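Textile Care and Garment Handling
Unit 6: Folding and grading denim
Instructor: Rochelle Okafor
Handout revised 9/26/18

Read before the lab. Bring the Kamel grading sheet and a soft tape measure. Terms in this unit follow the Wuvedier glossary, section 2.

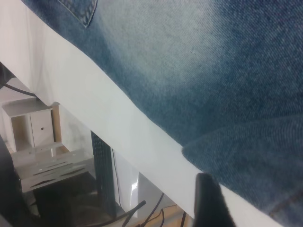
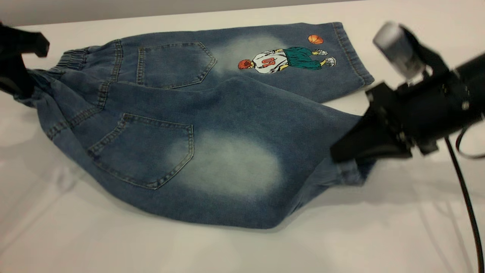
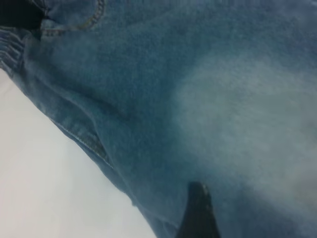 Denim with a faded area and contrast topstitching.

6.1 Construction and reference lines

Denim is a warp-faced twill. The warp is dyed and the filling is usually left undyed, so the face reads blue and the back reads pale. The diagonal of the twill is not a folding line. Fold to the seams, which hold their position after laundering better than the cloth between them. On the small jeans with the embroidered patch, the two back pockets and the tan topstitching of the yoke give enough reference to find the center back, even with the garment crumpled. An elasticated waistband is a poor reference. It draws in unevenly and must be laid out by hand before any width is taken.

6.2 Fade

Record fade by location and edge. A soft-edged patch on the thigh or seat is normally a finish and is graded as such. A hard-edged streak along a crease is graded as wear. Do not mark down a finish fade.

6.3 Folding sequence, children's sizes

Lay the garment back side up with the waistband to the left. Flatten the waistband first, then the yoke, then the legs. Fold one leg over the other along the center back seam. Turn the crotch point in so that the long edge is straight. Fold the hem to the waistband, then fold once more. Patches and embroidery stay on the outside of the last fold.

6.4 Lot data

The Esness practice lot holds 1,302 pieces, of which 107 have elasticated waists. Each bench receives 50 pieces. Stack height on the Rindska shelving is limited to some 50 cm; thick waistbands are alternated left and right to keep the stack level.

6.5 For the November lab

Complete columns A through D of the grading sheet. Column E (shrinkage) is left blank until Unit 8.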